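### 4.2 Venue size and the spacing of announcements

The second part of the analysis concerns how far ahead of a show its listing first appeared, and whether that interval depended on the size of the room. The corpus contains 1,096 concert listings from 11 venues in Getow and the neighboring district of Drirkent. Each listing was coded for venue, start time, ticket price, number of billed acts, and the issue in which it was first printed. Repeat printings of the same show were merged into one record. Changes of support act were kept as a separate variable and did not create a new record.

Venues were placed in three groups by licensed capacity. The small group holds rooms where the audience stands and the stage is at floor level or close to it. The middle group includes the Plonholm, a former dance hall with a fixed balcony, and two similar rooms. The large group consists of seated halls with numbered tickets. Capacity was taken from the license and was not adjusted for shows in which part of the room was closed.

Lead time rose with capacity, as expected. Seated halls announced early and changed little after the first printing. Small rooms announced late, and their listings were revised more often, mostly in the order and number of opening acts. The middle group did not fall neatly between the two. Its touring headliners followed the pattern of the large halls, while its local bills looked like those of the small rooms. Treating the middle group as a single category therefore hides most of the variation within it, and the models in Section 5 split it by type of bill.

Price was a weaker predictor than we had assumed. Once capacity and type of bill were entered, ticket price added little to the fit. Listings with a price range and listings with a single price were compared separately, and the result was the same in both sets. Free shows were left out of the price models but kept in all others.

A further 216 listings named no support act at first printing. For these we recorded whether a support act was added later and, if so, in which issue. Additions clustered in the last issue before the show. Some of these may reflect late booking, and some may reflect a policy of holding the name back until the headliner's tickets had sold. The listings alone do not separate the two cases.

To find out how booking staff understood the same sequence, we held interviews at 16 sessions with bookers, stage managers and house technicians. The sessions took place in the afternoon, before load-in, and followed a fixed list of topics: first contact with an agent, confirmation, contract, announcement, and changes after announcement. Notes were typed up the same day and coded by two readers using the scheme in Appendix B. Disagreements were settled by discussion. Where respondents referred to dates, we checked them against the printed listings and used the printed date in case of conflict.

Most respondents described confirmation and announcement as separate steps with a gap that they controlled only in part. In the small rooms the gap was short and was set by the print deadline. In the seated halls it was set by the tour's own schedule, and the local listing followed a wider announcement. 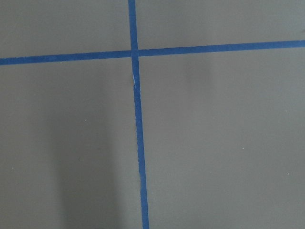

**Figure 3.** Blue tape crossing on a matte gray surface.

According to Kobe Schouten, the print deadline mattered less than the deposit: a show went into the listings once the deposit had cleared, and a late listing usually meant a late payment. Two other respondents in the middle group gave similar accounts. The Jacobs room reported the opposite practice, with listings submitted on a verbal agreement and withdrawn if the contract did not arrive.

These accounts suggest that lead time in the small and middle groups measures two things at once, the date of booking and the degree of risk a venue accepts before money changes hands. We have no payment records and cannot estimate the second directly. Withdrawn listings serve as a partial substitute in Section 5, where a withdrawal is counted only if the show was printed at least once and later dropped without a new date.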